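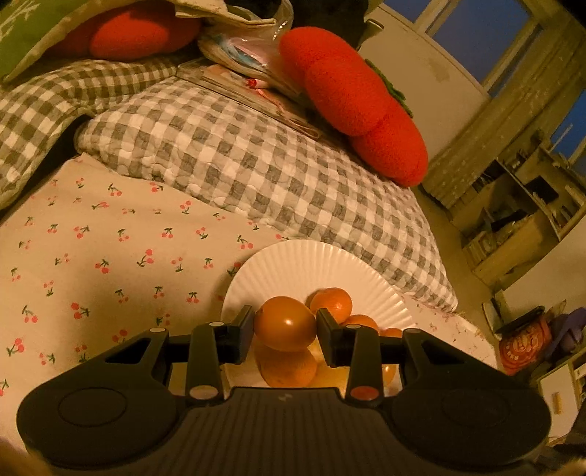 The hand gripper holding an orange over a paper plate, on the bed.

I finished the second version of the gripper in April and have been using it on fruit ever since. The first one had a single finger that moved and one that stayed put, and it pushed everything sideways before it closed. On this one both fingers move together through a linkage, and each ends in a flat black pad.

The white dots are there so I can follow the fingers in video. There is one on top of each finger and one on each arm of the linkage. The beige and orange-red ones near the base tell me left from right when I play the footage back.

Vaughan Merrick printed the body for me at Treltard, the shared workshop on our street. It took two tries - the first warped along one side. The ribs were his idea and they made it a lot stiffer.

Oranges are a fair test. They are heavy for their size and the rind is slick. My list for this round is 60 pickups, and I write down every drop in a notebook.

Next I want softer pads. Kiri Hollis has offered me a sheet of silicone, 2 mm thick, and I'll cut it to fit when I pick it up.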